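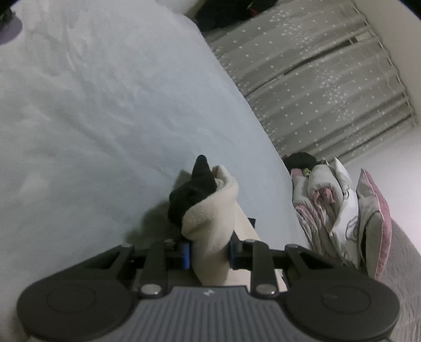 Grarlow Household Budget Workbook
Section 4: Setting up the cost-of-living sheet
Reading time: 2 minutes
Print this page | E-mail this page

The official inflation rate is an average for a household that doesn't exist. Yours will differ, and the sheet lets you see by how much. Don't expect it to tell you why.

1. Open the tab marked Prices. Delete the sample figures before you type anything. People leave them in and then wonder why they appear to be buying pet insurance.

2. Enter your monthly take-home pay in cell B2. Use the amount that reaches your bank, such as 3475. If your hours change, enter the lowest month of the past year. An average will flatter you.

3. List your regular spending in column D, one line per item. There is room for up to 21 lines. If you need more, group the small ones.

4. In column E, put what each item cost last May. Use bank statements or old bills. Do not use memory. Most of us remember the price of petrol quite well and the price of washing powder hardly at all.

5. In column F, put what the same item costs now. If the packet has shrunk, work out the price for the old size and enter that.

6. Press Update. Your own rate appears in G2, with the published rate beside it once you have typed it into G3. The workbook does not fetch it for you.

Note: Rent and mortgage payments go in column D like everything else. Some published measures leave out mortgage interest, so check which one you are comparing with. Pejman Hassanpour, who wrote the first version of this sheet, kept housing on a separate tab. We moved it back after too many users forgot it was there.

Caution: A rate worked out from one month is close to worthless. If your heating bill went from nothing to 471 because you changed supplier, the sheet will report a disaster. Spread such bills over the year first.

Caution: The Forecast button copies last year's rise into next year. It knows nothing about the economy. Ihor Horobets has asked for it to be removed and we may yet do so. Please don't take its answer to your landlord, or to your employer.

7. Save a copy under a new name before going on to Section 5.

Contact Grarlow | Copyright Grarlow | Back to top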